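Fermentation notebook, back bench
December, started writing 4:40 pm

Garthorpe starter, feed 262. Rose to the tape and a bit past it, smelled of green apple and then, if you left your nose in too long, of nail polish. Fed it one to three with the Tatska rye, which we are nearly out of. The last bag is the coarse one with the husks in, so anyone who wants a smooth crumb should have spoken up in October.

Cherkaoui starter still sulking. It has sulked since the move to the cold shelf, and I have now tried warm water, more flour, less flour and leaving it alone. Leaving it alone has the best record so far. I will do more of that.

The real business of the day was the grape skin culture. The old recipe card says to put unwashed fruit straight into flour and water and wait. The card also says the cellar is at a constant temperature, so I take its word on things with caution. Plan is to run two jars side by side, one with fruit swished in plain water, one with fruit as bought, same flour, same lid, same shelf. If both rise at the same speed then the argument that has been going on in the margins of this notebook since spring can stop. It won't.
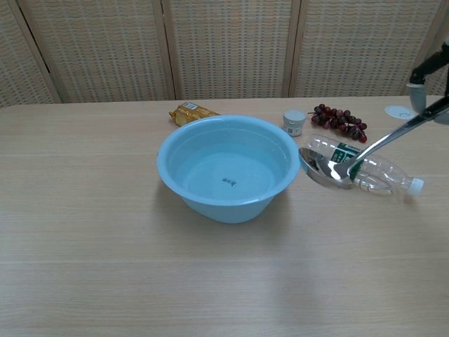

Grapes, and the blue basin with water in it.

Jar A (swished): 843 g all in, jar included. Jar B (as bought): same to the gram, after some fussing with a spoon. Both got the white flour, the Zoto one, because rye brings so much life of its own that you learn nothing about the fruit. Skins crushed by hand. Lids on loose. Please do not tighten them. The stain on the ceiling is from the last time they were tightened.

6:15 pm. Nothing in either jar, as expected. Wrote "nothing" on the chart anyway, so that it looks like science.

Scale is drifting again. Put the 3 kg check weight on it and got 3001, took it off, put it back, got 3001 again. At least it is wrong in a consistent way – I can work with that. The small scale is fine if you keep your elbow off the bench.

Also found the pH strips, in the drawer labeled pH strips. I had looked everywhere else first. They expired a while ago, but they still turn the right colors in vinegar, and I'm not buying more to measure something I can taste.

To do:
Stir both jars morning and evening, clean spoon each. A different spoon for each jar, I mean.
Order rye, fine this time.
Move Cherkaoui off the cold shelf if it hasn't budged by the next feed.
Somebody owes the bench a thermometer. The spot where it used to hang is still marked in pencil.

Next reading tomorrow, before the oven goes on and warms up that whole end of the room.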